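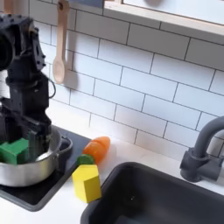

로봇 교육 장비를 공급하는 켈로톤(Kelloton)은 학교와 연구실의 장비 구매 계획을 돕는 새로운 예산 프로그램 '호사리(Hosari)'를 4월부터 시작한다고 밝혔습니다. 호사리는 로봇 팔의 가격만 보지 않고, 팔이 일하는 자리에 필요한 물건까지 한 장의 예산표에 넣는 방식입니다. 많은 기관이 로봇 팔의 견적은 자세히 비교하지만, 작업대의 비용은 나중에 생각합니다. 소형 주방 작업대를 예로 들면 스테인리스 냄비, 검은색 상판의 조리대, 싱크대와 수도꼭지, 그리고 그리퍼가 다룰 초록색과 노란색 나무 블록이나 장난감 당근 같은 소품이 모두 구매 항목이 됩니다. 호사리 예산표에는 이런 항목이 본체와 같은 무게로 기록됩니다.

켈로톤은 이 프로그램을 준비하면서 과거에 작성한 견적서 445건을 다시 검토하였습니다. 그중에서 소품과 예비 부품의 비용이 처음부터 들어 있던 견적서는 26건이었습니다. 나머지 기관은 설치 후에 추가 구매를 신청해야 했고, 승인을 기다리는 동안 장비를 충분히 사용하지 못한 경우도 있었습니다.

켈로톤의 구매 상담 책임자 가와구치 미쓰코(Mitsuko Kawaguchi)는 다음과 같이 말했습니다. "고객께서 가장 자주 물어보시는 것은 로봇 팔의 가격입니다. 그러나 저는 먼저 어떤 작업을 시키실 것인지 여쭙습니다. 블록을 냄비에 넣는 작업과 서랍을 여는 작업은 필요한 그리퍼도, 작업대의 크기도 다릅니다. 작업이 정해지면 예산도 정해지기 쉽습니다."

호사리의 상담은 두 번으로 진행됩니다. 첫 번째 상담에서는 작업의 종류와 설치 공간, 전원 위치를 확인합니다. 두 번째 상담에서는 본체, 그리퍼, 작업대, 소품, 예비 케이블, 정기 점검 비용을 연도별로 나누어 정리합니다. 완성된 예산표는 두 번째 상담 후 30일 동안 같은 가격으로 유효합니다. 구매와 임대를 비교하는 표도 함께 제공됩니다.

작업대의 제작은 협력 회사인 피숄름(Pisholm)이 담당합니다. 이미 로봇 팔을 보유한 기관은 작업대와 소품만 따로 주문할 수 있으며, 이 경우에도 상담 비용은 없습니다.

상담 신청은 켈로톤 홈페이지의 호사리 페이지에서 받습니다. 온라인 설명회는 매주 화요일 오후 2시에 열리며, 참가를 원하시는 분은 기관 이름과 희망하는 작업을 신청서에 적어 주시기 바랍니다.

문의: 켈로톤 구매 상담팀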